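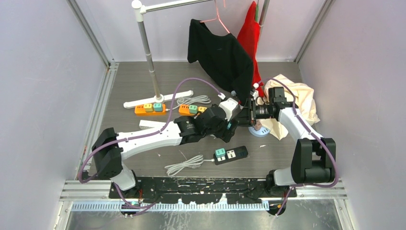

Garment Hanging and Sorting Assistant (part time), Panasiuk Second-Hand Clothing, Dirkstead

Panasiuk is looking for a person who likes clothes and likes them to be in order. We buy used clothing in mixed bags, sort it, repair it when it is worth repairing, and sell it in our store in Dirkstead and in a smaller store in Voneston. Between the bag and the store there is the hanging room, and it is in this room that you will work.

The position is for 3 days a week, and Friday is always one of them. The other two days we can agree together. The first working day is in September.

What you will do

You will take the clothes which come from the washing and put each one on a hanger. It sounds like a small thing, but we hang up to 400 pieces in a busy week and the customer sees every one of them. A black short-sleeved T-shirt like the one at the top of this page is easy to put on a pink hanger. It is harder to make it hang straight. If one side drops lower than the other, the shirt is lifted, the neck is checked, and both shoulders are placed again. We do this before the piece goes to the store, and we do not leave it for the sales team.

Your regular tasks will be:
Hanging T-shirts, shirts, dresses, skirts and light jackets
Checking seams, collars, cuffs and buttons
Looking for small marks, which are easy to miss on black fabric, and putting these pieces aside for a second look
Steaming the pieces that need it
Placing the clothes on the racks by type, and inside each type by size
Writing the label with size, fabric and price group
Putting free hangers back by shape and color
Helping to load the racks for Voneston every Friday morning

Knitted sweaters are folded and never hung. You will learn our way of folding in the first week, and if you already have your own good way, please show it to us.

The room and the equipment

The hanging room is on the ground floor behind the Dirkstead store. It has two large windows on the yard side and a heater which works well in winter. The long racks each carry 96 hangers when they are full, and we ask you not to put more, because the clothes become creased and the bar starts to bend in the middle. There are also low racks for children's clothes. The steamer is an older Farkov and it needs a few minutes before it gives good steam.

Most of the work is done standing. You may use a high chair for labeling and for checking buttons. The washing arrives in baskets, which can be heavy when there are jeans inside, so we ask that two persons carry them.

Whom we are looking for

You do not need a diploma and you do not need to have worked in a clothing store before. It is more important for us that you are patient with the same movement many times in one day and that you still look carefully at the last shirt before going home. You should be able to read fabric labels in English. Other languages are welcome in the room, where at lunch we usually hear at least two.

It is useful if you can sew a button. It is also useful if you know the difference between viscose and cotton by touching it, but this you can learn with us. Please tell us if you have an allergy to wool or to dust, so that we can speak about it at the interview.

This position can be good for a student, for a parent whose children are in school during the day, or for a person who comes back to work after a long pause. We have had good experience with all three.

Hours and pay

The working day starts at 8:30 in the morning and finishes at 2:30 in the afternoon, with a paid break of half an hour. There is no evening work. Twice a year, when we change the stores from summer clothes to winter clothes and back again, we ask for one additional day, which is paid separately.

The hourly pay is discussed at the interview and it is the same for everyone who starts in the hanging room. After the trial month it goes up. You also receive a discount of 50 percent on everything in both stores, and you may choose your pieces before they leave the room, but please write them in the blue notebook first.

Travel to Voneston is not a part of this job. If you would like to work there sometimes, mention it in your letter.

The trial morning

Before we decide, we invite each candidate for a trial morning. It is paid. You will receive one basket of mixed clothes and an empty rack, and you will hang, check and sort what is in the basket. You can ask questions at any moment. We do not measure the time. Afterward we look at the rack together and talk about what you put aside and why.

Please wear comfortable shoes and bring no large rings or bracelets, as they catch the thin fabrics. Tea and coffee are in the kitchen next door.

How to apply

Write us a short letter, one page is enough, and tell us on which days you are free. A photo is not necessary. If you have taken care of clothes in some other place, for example in a theater, a laundry, a hotel or a large family, we would be glad to read a few lines on it.

Letters can be left at the counter of the Dirkstead store in an envelope marked "Hanging room". They are read by Tamara Kravchuk, who leads the hanging room and will be your supervisor. For questions about the contract or the pay, please ask at the counter for Genji Murakami. He is in the store in the mornings, except on Friday, when he drives the van.

We answer every letter, also when the answer is no. The advertisement stays on this page until the position is filled.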